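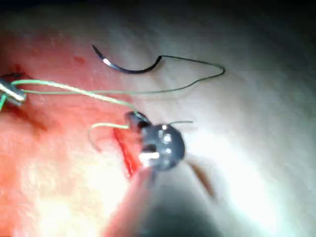 불펜 데이(야구)

불펜 데이는 선발투수 한 명에게 긴 이닝을 맡기는 대신 구원투수 여러 명이 짧게 이어 던지면서 한 경기를 끝내는 운영 방식을 말해요. 제가 이 항목을 맡아 쓰게 된 건 순전히 좋아해서인데요(응원팀 선발진이 늘 구멍이라 질리도록 봤습니다!), 그래서 용어 설명 사이사이에 제 의견이 좀 섞여 있어요. 감안하고 읽어 주세요.

개요

보통은 로테이션에 빈자리가 생겼을 때 씁니다. 부상, 우천 취소 뒤의 더블헤더, 갑작스러운 2군행 같은 경우죠. 첫 투수가 한두 이닝만 던지고 내려가면 그 뒤로 롱릴리프, 좌완 원포인트, 필승조가 차례로 나와요. 비슷한 말로 '오프너'가 있는데 저는 둘을 구분해서 쓰는 편이에요. 오프너는 구원투수가 1회를 막고 나서 원래 선발감인 투수가 길게 던지는 방식이고, 불펜 데이는 그 길게 던질 사람조차 없는 날이거든요. 중계에서는 섞어 쓰는 일이 많아서 헷갈릴 만도 해요.

기록 처리

선발승은 5이닝을 채워야 하니까 불펜 데이의 첫 투수는 잘 던져도 승리를 못 가져가요. 이럴 때는 기록원이 가장 효과적으로 던졌다고 판단한 구원투수에게 승리를 줍니다. 패전은 좀 더 야박해서, 상대에게 결승점이 된 주자를 내보낸 투수가 떠안아요. 한 이닝 던지고 1실점 했는데 타선이 끝까지 침묵하면 그걸로 끝! 저는 투수의 승패 기록을 별로 믿지 않는데, 이런 경기를 몇 번 보고 나서 그렇게 됐어요.

Plandmont 리그의 사례

사회인 리그인 Plandmont 리그에서는 Nustska가 이 방식을 먼저 정착시켰어요. 6월에 선발 둘이 한꺼번에 빠지자 투수 4명으로 경기를 나눠 맡겼고, Jerkska를 상대로 3대 3 무승부를 거뒀습니다. 관중이 3631명이나 들어온 경기였는데 투수 교체가 하도 잦으니까 뒤로 갈수록 관중석이 술렁술렁했어요. 저도 거기 있었는데 솔직히 재미있었습니다(옆자리 아저씨는 아니었던 것 같지만요). 지금은 Ajayi도 더블헤더 두 번째 경기에 종종 불펜 데이를 넣어요.

리그 규정도 조금 바뀌었어요. 1/17/19에 나온 개정안부터 이닝 도중 교체한 투수의 연습 투구 수를 줄였고, 선발 예고 칸에 '구원 운영'이라고 적을 수 있게 됐습니다. 예고가 되면 상대 팀도 좌우 타자를 미리 섞어서 라인업을 짜요. 그래서 예고를 꺼리는 감독이 꽤 있습니다.

장점과 논란

타자가 같은 투수를 세 번씩 만나지 않는다는 게 제일 큰 장점이에요. 타순이 한 바퀴 돌 때마다 타자 눈이 공에 익는데, 그 전에 투수를 바꿔 버리니까요. 좌타자가 몰린 타순에 좌완을 맞춰 넣기도 쉽고요.

문제는 다음 날이에요. 불펜을 다 써 버렸는데 다음 선발이 2회에 무너지면 정말 답이 없습니다. 연장전에 들어가도 마찬가지고요. 그래서 휴식일 바로 앞에 배치하는 팀이 많고, 저도 그게 맞다고 봐요. 포수 부담도 자주 나오는 얘기예요. 하루에 투수 대여섯 명의 구종과 사인을 다 맞춰야 하니까요.

경기 시간이 늘어진다는 불만도 있는데, 이건 보는 사람마다 달라요. 저는 교체 때마다 다음 투수가 누굴까 맞혀 보는 맛으로 봅니다. 선발투수가 완투하는 날의 그 묵직한 맛과는 많이 다르지만요.

같이 보면 좋은 항목

오프너, 롱릴리프, 더블헤더, 승계주자, 투수 분업화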